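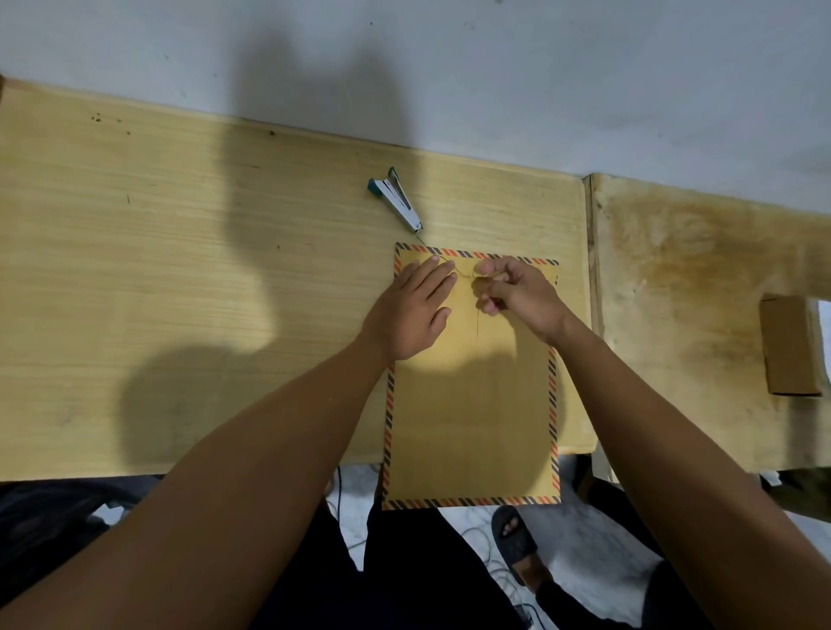

Progress report, February
Laltstead desk chores project
To: Henrik Kleinschmidt
From: Jana Wegener

You asked whether the machine can do the mail yet. It can do some of the mail, on a good Tuesday, if the mail is patient.

We gave it 15 chores in the Ulden office and it now finishes eight without help. Paper is still the trouble. A sheet on its own is fine. Two sheets are one sheet, as far as the gripper is concerned, and string is a matter of faith. People do all of this while thinking about lunch, so we have gone back to recording people. 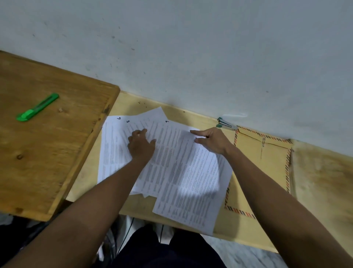 The library stands at 3,919 clips, most of them sorting, turning pages and closing envelopes. Iyamu's team retrained on the page turning and got the failure rate down, though the machine takes four minutes over a job I could do with a sandwich in one hand.

Stapling remains off the list until Surkberg sends the new fingertips. They have been "nearly shipped" since before my last report.

Spending is on plan. For next quarter I'd like to drop string and put the hours into page separation. Please let me know by the end of the month.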